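Saarela revises handling sheet for aldol reagents
2018-06-01

Saarela has issued a revised handling sheet for the ketone and aldehyde stocks it supplies to teaching laboratories. The main change concerns acetone enolates, which must now be prepared at Brestton in batches of no more than 200 ml. The old limit was 1000 ml.

Thomas Colombo, who edited the sheet, said the larger batches gave too much self-condensation before the aldehyde was added. Of 263 runs reviewed, most of the poor yields came from slow addition to a warm flask.
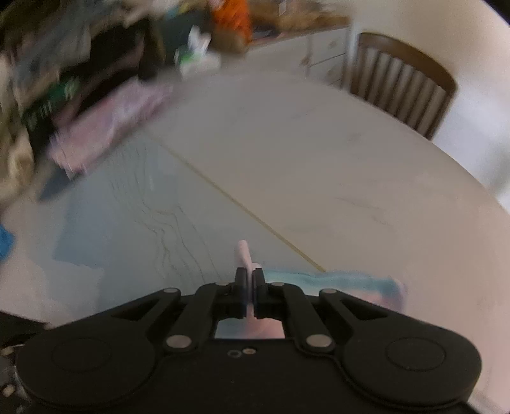

The sheet also covers the choice of base. Lithium amides remain the standard for kinetic enolates, with hydroxide kept for simple condensations where the thermodynamic product is wanted. A new section deals with small plastic parts and asks that none be left in contact with ketone solvents. Zindenard, which prints the sheets, will send copies to Oteo in September. The document number is 1855 and the previous edition should be withdrawn.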